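Garment Care and Presentation, handout 6
Folding a long-sleeve tee, two people, one table
Notes: Rahel Auer. Typed up fast before class, sorry for gaps.

Bring: one long-sleeve top, contrast sleeves if you own one (much easier to follow where the sleeve goes). Table cleared in the middle. Small stuff pushed to the rim.

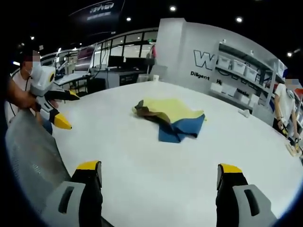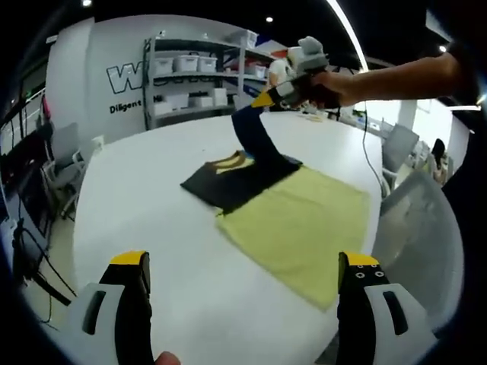
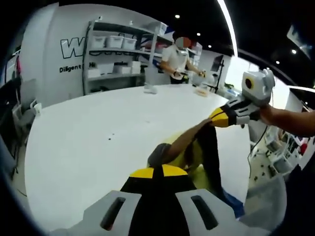
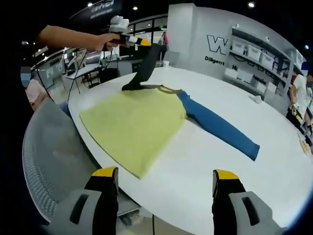 Fig. 6.1 to 6.4, the white table. Garment in a heap in 6.1, sleeve lifted in 6.2, sleeve stretched out long in 6.4.

1. Reading the heap

Before touching anything: look. Where is the collar? Where is the hem? On a one-color shirt that takes a while. On a color-block one you get it nearly free. In 6.1 there's pale yellow across the top and middle, deep blue lower right, and a darker brown or olive bit bunched on the left. Three areas, so you can start guessing.

Don't grab the biggest piece. Find an edge first. Collar trim is best, it's a narrow band and usually a different color (tan in 6.4, follow it along the neckline).

Corners pointing out of a heap = good news. A corner is a sleeve end, a hem corner or a shoulder. Pull gently on one and see what moves. If the whole heap moves you have the wrong one, or there is a knot of fabric under it.

2. Opening out

Two people work better than one here. Person A holds the body near the collar. Person B takes the sleeve and lifts. Straight up first, then out to the side. Going sideways from the start drags the body along with it and you're back to a heap.

See 6.2: sleeve or a fold of the blue going up in a column, the rest stays down on the table. That's the lift we want. Height depends on your arm, no rule.

Then lay down. Cuff last. Smooth from the collar outward, never from the cuff in, that pushes slack up to the shoulder and makes a ridge.

Person A doesn't let go till B says so. Hubert Pichler's group last term let go early every single time, ask them.

3. Checking flat

Compare with 6.4. Body roughly square. Hem line visible on the lower left, sleeve coming off the shoulder in one long straight band. Collar pressed down while the rest gets straightened.

What to check, in order:
collar flat, no curl
shoulder seams level with each other
hem not doubled under
sleeves not twisted (look at the cuff seam)
nothing trapped underneath

If hem is doubled, go back to the lift. Don't poke at it from the side.

4. The fold

Standard shop fold, same as handout 5 but with sleeves.

Fold side one in, a third of the width. Sleeve comes across, then turn it down so it runs parallel to the side. Repeat other side. Sleeves should lie next to each other, or overlap a little, not cross. Bottom up to just under the collar. Turn over.

For the big Bevier boards (the 90 ones) fold in a quarter instead of a third. For shelf stacking use a third. I keep getting asked this so please write it down.

Heavy knits: no board, fold once only across the body, otherwise it springs open.

5. Standing and reaching

Round or oval tables: walk to the garment. People lean in over the middle, like in 6.3, fine for a quick grab, but not for a whole hour. Shared table means you will have arms crossing, so say out loud which side you're taking.

Chairs pushed back before starting. Second time I'm writing this on a handout.

Practice amounts

Class target is 154 garments per pair over the whole unit. Leopold Brunner's pair got to 200 last December but half of those were short sleeve, which I don't count the same way. Exam garments come out of the Lanz crates, 495 pieces altogether, mixed sizes, mixed fabric. Some have been folded wrong on purpose.

Log sheet goes to Roswitha Trummer, not to me. Write size, fabric, fold used, and if you had to start over. Starting over doesn't cost points, leaving it off the sheet does.

Questions for next time (no need to hand in)

How would you open a heap alone, where does your second hand go?
What changes if the shirt is inside out? Whole way or only one sleeve?
Which fold would you pick for the Beletberg order, thin cotton, long transport? Think about creases across the chest.

Reading: Tetico folding sheet, both sides. The diagram on the back has left and right swapped on the second step, correct it in your copy.

Next handout: hoods and zippers. Bring somthing with a hood.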